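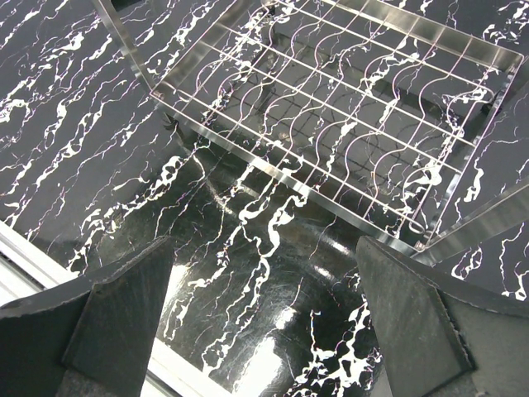
Okay, gripper week is finally happening. I've got two on the bench, the Kunmont and the Skenov, and I'm swapping them on the same arm with the same wrist camera so I can stop arguing with Ankit Malhotra about which one we should buy more of. Started with the Kunmont and the dish rack setup, and I may have picked the meanest tabletop possible. Glossy black with white marble veins, big glare right between the fingers, and then shiny steel wires on top of all that. The camera is having a day.

Exposure first. Auto was hopeless, it kept hunting every time the wrist tilted. Locked it on the Mudgway controller and dropped the gain until the glare stopped eating everything. Color looks a bit gloomy now but I can live with gloomy.

Kunmont fingers: stiff, chunky, great at holding on. The rubbery pads I ordered are still in the mail so I'm running them bare. First 40 tries at placing a plate, 7 misses. Most of those were the fingertip bumping a neighboring wire on the way out – opening less before backing off helped a lot.

Skenov fingers: way slimmer, so they slide between slots like it's nothing!! But they flex. You can watch the plate droop a little when the arm speeds up, and then it goes in crooked. I got four clean ones in a row by slowing down and then got greedy.

Oh and the Skenov cable is too short for my wrist mount. Like, one inch too short. I made an extension out of the spare Jalora connector and it's ugly but it talks to the controller fine.

Ankit wants numbers, so tonight both grippers get the long run, some 3000 open-close cycles each, no plates, just checking if the zero position drifts. The Kunmont is loud enough that I'm moving it out of earshot of my desk first.

If anyone has run slim fingers with a stiffer insert, please tell me what you used. I'm thinking thin spring steel down the back – might try it in the morning before I put the plates back in.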